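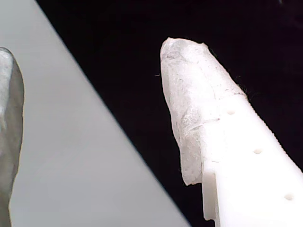
Chutima Onsri
Perception software, Herusholm

Masking the gripper fingers in the wrist camera view

If your segmentation takes the fingers for part of the object, the grasp planner will receive a wrong width. With a static mask you can remove them before the image goes to the detector. I use Uron 2 in this tutorial, but the steps are similar in other tools.

1. Open the gripper fully and record 200 images while the arm moves slowly over a mixed background. Keep the exposure locked. White printed plastic comes close to overexposed under a front light, and with automatic exposure the brightness of the finger will change from image to image.

2. Compute the variance of each pixel. The fingers move together with the camera, so their pixels stay almost constant. Start with a threshold of 745 and lower it until the background disappears.

3. Look at the outline at full size. A rigid body gives a clean line, also along small teeth. A thin wrap on the fingertip is more difficult: the edge is ragged, a loose flap can hang outside the plastic, and single fibres stick out. Grow the mask by some 12 pixels on this side only.

4. Check the near finger and the far finger separately. If one is out of focus, its border is soft and needs a wider margin.

5. Fill the mounting holes. They are darker than the body and can remain as small islands in the mask.

6. Repeat for each opening width you use, and save the masks in one folder. The node loads the nearest one.

Make the masks again whenever you change the wrap. Rupert Sutter asked me if one mask can serve two grippers of the same model. I tried it and I do not recommend it.

Last edited 2022-06-28

Related
Hand-eye calibration with the Zariņš board
Reading finger position from Iltex drives
Why is my depth image empty near the fingertips?
Uron: launch files for beginners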